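Plemham Cloth Care: Quick Questions

Mostly about the green covers and the tan suede-feel cloths. More when we get time.
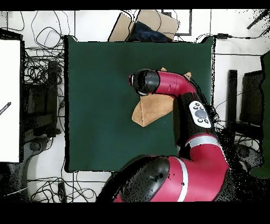
Can I machine wash them?
Green covers yes, cool, short spin. Suede-feel ones by hand only. No softener on either.

Tumble dry?
No. Hang up, out of the sun.

Will the green fade?
A bit, first few washes. Wash it seperately.

How long does shipping take?
Most orders go out next day. June is slower, sorry.

Minimum for trade orders?
20 pieces, can mix colors. Over 1,000 email Alfie Garside for a price.

Returns?
Fine if unwashed. Put you order number in the box please.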